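The board and the shape blocks

July 5, 2026

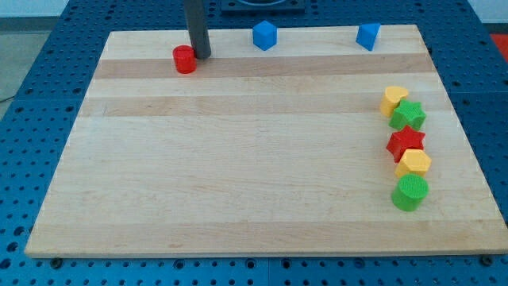 The striped board, with the blocks on it. Yellow heart, two stars, and the blue prism up near the far corner.

I said in April that I would write up the board once it had been used for a while, and a few people have asked, so I'm doing it now.

It started as offcuts. Khurram Lodhi was clearing out his shed in Galtstead before the move and had a stack of narrow pale strips left over from a bench job, and another stack a shade darker. None of them were long enough for furniture. He was going to burn them. I took the lot home in the boot of the car and they sat behind the laundry door for most of the summer.

The idea was a flat surface for the shape blocks. We'd been putting them straight on the kitchen table, and the table has a dip at one end where the leaf joins, so anything tall and narrow ended up leaning. The red cylinder was fine because it is short and wide. The triangular prism was a nuisance.

I glued the strips up in alternating colours, pale then tan, in two halves first and then the halves together. Doing it in halves meant I could get each one flat before committing to the last joint. I only own four clamps and two of them are Maddocks ones with worn pads, so it took a week of evenings. I used the ordinary yellow glue. I put too much on the first half and spent a long time scraping.

Sanding took longer than the gluing. I went through three grades of paper and then wiped it down with a damp cloth to raise the grain, let it sit overnight, and did the finest grade again. That second pass made more difference than anything else I did. Before it, the surface felt smooth to the hand but a block pushed across it would catch at one of the joints. Afterwards it didn't.

For finish I had half a tin of Clerel hard wax in the cupboard. Two thin coats, buffed off with an old T-shirt. It darkened the tan strips a little and left the pale ones much as they were, so the stripes show up more than they did when it was bare. I had wondered whether a striped background would be too busy for sorting and matching, and I asked Isauro Ibarra, who taught junior primary for 23 years. He thought it would be fine so long as the blocks were strong colours. He was right about that. The reds are the easiest to pick out. Yellow is the weakest of them against the wood, but you can still find the heart from the other side of the room.

The blocks have a bit of texture on the top faces, which I prefer to the glossy painted kind. They are easier to pick up and they don't glare under a lamp. The stars are the favourites with every child who has visited. The pentagon is the one that gets called the wrong name, usually a hexagon and once a house.

I've tried a few ways of setting them out. A heap in the middle is the quickest and gets the most interest from small children, but the stars get knocked about. Lately I've been starting with a column down the right side and a couple of solids along the back. That leaves most of the board clear for whatever is being built or sorted. For colour sorting I ask for one colour per stripe, which works for a few minutes until somebody wants to build.

There are games you can play with it as well. The one that lasts longest is taking turns to move one block and having the other person say which one went. With adults it is harder than you'd expect, especially if the block that moved is one of the blues.

As for cost, the strips were free, the glue and wax I already had, and the only thing I bought was sandpaper. I did look at a ready-made play board from Halero before I began. It was 799 with delivery, and smaller.

If I made another I would do a few things differently. I'd round the front edge over more. I took the sharpness off it with paper and left it at that, and it could do with a proper curve. I'd also spend longer choosing the order of the strips. There are two tan ones that don't quite match and I notice them every time I wipe it down, though Khurram says he can't see it.

Care is simple enough. A dry cloth most days, a barely damp one if there has been food near it, and no leaving it in the sun. I'll give it another coat of wax before Christmas.

Next job is a box for the blocks. They are living in an ice cream tub at present and the lid has split.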